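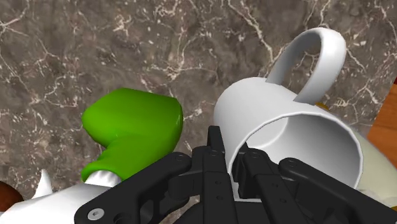 Sharing a kitchen with a robot arm is mostly a matter of changing small habits. We run the staff kitchen and the washing-up at Grabowska, and since July the mugs and side plates have been handled by a Zistodo arm on the long counter. The first tips are about what you put down and how. A mug lying on its side with the handle straight up is a different pickup from a mug standing on its base, and the fingers have to come in at the rim. White mugs are the ones to buy if your counter is dark veined marble, as they are easy for people and machines to pick out. The rest of this page is what has worked for the people on our shifts.

Clearing the counter

Leave a hand's width between items. If two things touch, the arm may push one while reaching for the other.

Empty cups before setting them down. Dregs go in the sink, tea bags in the bin. The arm does neither.

Keep cutlery out of mugs. A spoon standing in a mug will stop the pickup, and someone has to walk over and press the reset.

Put glasses on the left by the window. Those are still washed by hand. We tried them on the arm for 8 days and went back.

Looking after marble

Wipe up coffee, lemon and vinegar right away. Marble marks easily, and the arm works on past a spill.

Use warm water with a drop of dish soap and a soft cloth. Skip the scouring powder and anything sold for limescale.

Check the bottoms of new mugs with a fingertip. A rough unglazed ring will scratch polished stone when it gets dragged. Rub two rough bases together under running water, or use a bit of fine wet sandpaper, and rinse well.

Tea stains in white mugs

A paste of baking soda and water, left on for a few minutes, takes off most of it. For old stains fill the mug with hot water and a spoonful of washing soda and leave it overnight on the drainer, well away from the arm's counter.

Cleaning the fingers

Switch off and wait for the light to go out before you touch anything. Wipe the finger faces with a damp cloth. Food gets into the small round holes, and a dry bottle brush is good for that. Do not spray cleaner straight on the joints. Look over the screws once a week and report a loose one. Do not tighten it yourself.

Who does what now

The job on the rota used to be called "dishes". It is now called "counter", and it is a different job. There is less standing at the sink and more sorting, stacking and checking. Niloufar Abbasi has worked the early shift since before the arm came in. Her wrists are better, she says, but the morning is quieter than she likes - two people used to wash and dry together, and now one person loads while the other is out on the floor. We moved the coffee break to 10:15 so both are in the kitchen at the same time. That helped more than we expected.

Hours stayed the same for everyone. The time saved went to the pantry and the fridges, which had been let go. If you are planning something similar, settle that question before the machine arrives and put it in writing.

New starters get one full shift beside someone experienced before they load alone. Show them the stop button first, then the reset, then where the Flindeck cloths are kept.

Spare finger pads are in drawer 316, under the dish towels.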